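Stekance Wool Blanket, Queen Size

Fladmont Home Goods > Bedding > Blankets and Throws

Item 976
In stock, ships in two to four days
Colors: Oat, Moss, Rust, Night Blue

I've been selling bedding out of our shop in Lorness for a good while now, and this is the blanket I take home. I have the Moss on my own bed and the Rust on the back of the couch, where the dog has claimed it. If you only want the measurements, skip down. If you're still making up your mind, let me tell you what it's like to live with!

First thing, it's heavier than it looks in the photos. Folded up on a shelf it seems like any other throw, and then you pick it up and your arms notice. I like that. It stays put when you roll over, it doesn't slide off the foot of the bed at three in the morning, and it hangs nicely over the sides without you having to fuss with it. The weave is a plain twill with a little bit of slub in the yarn, so up close you'll see thicker and thinner spots. Those are meant to be there (I do get emails).

It's 80 percent wool and the rest is cotton. I went back and forth on that with Loretta Yazzie, who runs the mill side of things for us, and I was all set on pure wool until she sent me both samples and told me to sleep under each one for a week. The blend won. It's softer at the edge where it touches your chin, and it doesn't have that prickle some people get on their neck. If wool of any kind bothers your skin, I'd still fold your top sheet over it.

Is it warm? Very. I use it with one sheet from October on and add a thin quilt when it really gets cold. In July it goes in the cedar chest, although I know people with strong air conditioning who keep theirs out all year.
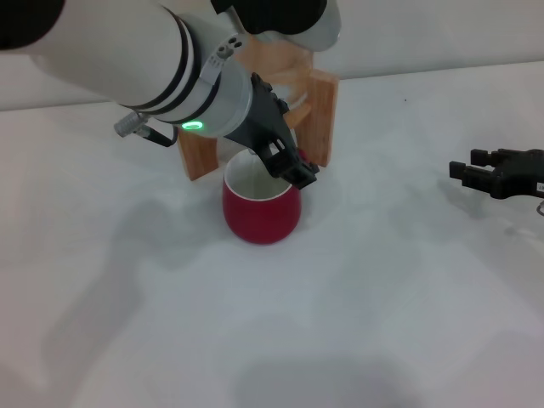 Washing is where people get nervous, so let me calm you down. You can wash it at home. Use the wool cycle with cool water and a small amount of wool soap, then lay it flat on a couple of towels, or drape it over two lines so the weight is spread out. Please don't put it in the dryer, not even on low, not even for ten minutes to finish it off. I did that to my first one and it now fits a crib. Most of the time it won't need washing at all. I hang mine over the porch rail on a breezy afternoon and it comes back in smelling great.

It will pill a little in the first couple of months, mostly where you sit against it. A cheap sweater comb takes care of that, and then it settles down. The Night Blue shows lint more than the others, so if you have a white cat, maybe think about Oat.

Details

Width: 90 inches
Length: 94 inches
Fiber: 80% wool, 20% cotton
Edge: whipstitched on all four sides in matching thread
Care: cool wool cycle or hand wash, dry flat
Comes in: a cotton drawstring bag you can use for storage

A few things people ask me

Will it fit a king? It'll cover the top, but you won't get much hanging over the sides. For a king bed I'd look at the Sabbagh blanket, same yarn and a wider loom.

Do the colors match the pictures? Pretty close. Rust is a bit browner in person, more like a clay flowerpot, and Moss goes gray in the evening. I'm happy to mail you a swatch card before you order, just write and ask.

Can I return it? Yes, within 78 days, as long as it hasn't been washed. That's long enough to get some cold nights in and make up your mind.

Do you do custom sizes? Not on this one, sorry! The loom is set up for a single width.

What customers say

"Bought the Oat for our guest room and ended up swapping it onto our own bed. My only complaint is that the drawstring bag is a tight squeeze, it took me two tries to get the blanket back in." Sunita Holloway

She's right about the bag, by the way. Fold the blanket in thirds the long way and roll it from one end, and it goes in much easier. We've asked for a bigger bag on the next batch.

We've sold 3,000 of these so far and I still open the first box of every delivery myself to check the stitching. Rust usually goes first. If your color is showing as sold out, put your email in the box under the color menu and I'll write to you when it's back on the shelf.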